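지역 리그 기록을 정리하다 보면 승격 규정이 가장 골치 아프다. Vulville 축구 리그는 2부제로 운영되지만, 두 디비전의 경기 수가 같지 않은 시즌이 많다. 1부는 홈 앤드 어웨이를 모두 치르고 2부는 단판으로 끝내는 식이다. 승점을 그대로 비교할 수 없으니 경기당 승점으로 환산해야 하는데, 옛 자료에는 몰수 경기가 경기 수에 포함되었는지조차 적혀 있지 않다.

이번에 다시 계산한 것은 Borer와 Farquharson의 역대 전적이다. 통산 151경기. 종전 집계보다 2경기 줄었다. 빠진 경기는 모두 시즌 전 친선 대회의 것이고, 당시 신문이 대회 성격을 밝히지 않고 결과만 실은 탓에 리그전으로 잘못 분류되어 있었다. 친선 대회는 전후반이 각각 30분이었으므로 공식전으로 볼 근거가 없다.

분류 기준은 다음과 같이 잡았다.
리그 본 경기와 승격 플레이오프는 공식전에 넣는다.
컵 대회는 별도 표로 분리한다.
승부차기로 끝난 경기는 무승부로 기록하고 비고란에 승자를 적는다.
몰수 경기는 승패에만 반영하고 득점에는 반영하지 않는다.

마지막 항목은 이견이 있을 수 있다. 리그 규정집은 몰수 시 3 대 0으로 처리하라고 하지만, 이 점수를 득점 합계에 넣으면 선수별 득점 합과 팀 득점이 맞지 않는다. 나는 선수별 기록과의 정합성을 우선했다. 규정집 방식으로 계산한 표도 따로 보관하고 있다. 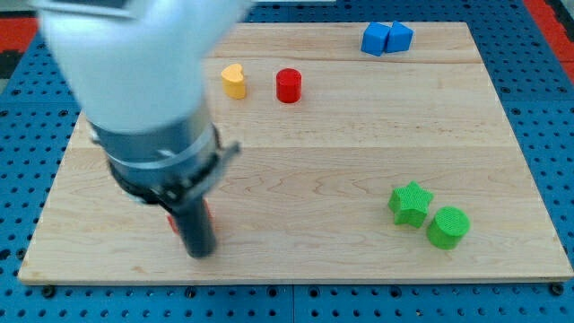

글쓴이: 기록실 | 2024년 11월 | 분류: 축구 기록

관중 수는 더 불확실하다. Borer의 홈구장 Hemolon은 고정 좌석이 1,000석이고 나머지는 입석이다. 구단 회보에 실린 최다 관중은 2,507명으로, Farquharson과의 승격 플레이오프에서 나온 숫자다. 끝자리까지 나와 있는 것으로 보아 입장권 판매 수를 옮긴 듯하다. 같은 경기를 다룬 신문 기사에는 "만원"이라고만 되어 있다. 시즌권 소지자가 판매 수에 포함되었는지는 확인하지 못했다. 표에는 회보의 숫자를 쓰고 출처를 병기했다.

경기장 규격도 전적 해석에 영향을 준다. Hemolon의 피치는 개축 전까지 폭이 좁았고, Borer는 측면 자원을 거의 쓰지 않는 4-4-2를 오래 유지했다. 홈 득점에서 세트피스 비중이 높은 것은 이 조건과 무관하지 않아 보인다. 다만 득점 경위가 남아 있는 경기가 일부뿐이라 비율을 제시하지는 않겠다. Farquharson 쪽은 원정 기록지가 비교적 온전해서 교체 시각까지 확인되는 경기가 제법 있다.

선수 명단의 표기 문제도 남아 있다. 초기 기록지는 성만 적은 경우가 많아 형제 선수가 함께 뛴 시즌에는 득점자를 특정할 수 없다. 이런 골은 개인 기록에 배분하지 않고 "미상"으로 두었다. 그래서 개인 득점 순위는 하한값으로 읽어야 한다. 등번호로 추정하는 방법도 검토했지만, 당시에는 선발 포지션에 따라 번호를 매 경기 새로 부여했기 때문에 쓸 수 없었다.

수정한 표는 기존 파일과 열 순서가 다르다. 날짜, 대회, 홈팀, 원정팀, 득점, 실점, 관중, 출처 순이고, 득점과 실점은 모두 홈팀 기준이다. 예전 파일은 Borer 기준이었으므로 섞어 쓰면 원정 경기의 점수가 뒤집힌다.

컵 대회 표는 2월에 올릴 예정이다. 재경기를 별개 경기로 셀지 아직 정하지 못했다. 연장전 득점은 본 경기 득점에 합산하고 비고란에 표시한다.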